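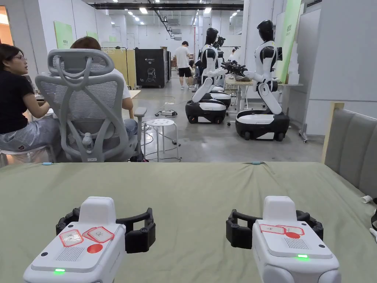

Verside hand-held gripper pair: worth it for a small lab?

bluekettle
Hello all. We consider to buy the Verside gripper pair, the hand-held kind with a red button on top and two black fingers. We are a small group and we want to record simple table tasks, like folding cloth and sorting parts. The kit is offered with 24 months of service. Has anyone used it every day? I am mostly interested in the weight and in the fingers.

tomasz_k
We have had two pairs since July. The fingers are good, they grip soft cloth without slipping. The weight is my complaint. After one hour my wrist is tired, and I am not a small person. We now change operators every 12 recordings.

Mahmoudi_Lab
I do not agree about the weight. We compared it with the Clorno kit, which is heavier at the front, and everyone here preferred Verside. Maybe you hold it too far back? Ours has made 600 recordings and only one finger was changed.

tomasz_k
I hold it as the manual shows. But our operators work standing, maybe yours sit. It can make a difference.

bluekettle
Thank you both. How is the battery? The seller writes 85 minutes.

pinefork
With us it is less, but we leave the units switched on between tasks, so it is partly our fault. The green light is easy to see from the chair. The speaker is too loud for a shared room and I did not find a setting for it. Put labels on left and right on the first day, the housings look the same.

Mahmoudi_Lab
There is a volume setting, but only in the newer software. Ask Bondar, the reseller. They answered me the next morning.

pinefork
I asked them two times and got no answer. Glad it worked for you.

bluekettle
I will ask for one pair on trial before we pay for the service plan. If they agree, I will write here how our wrists feel.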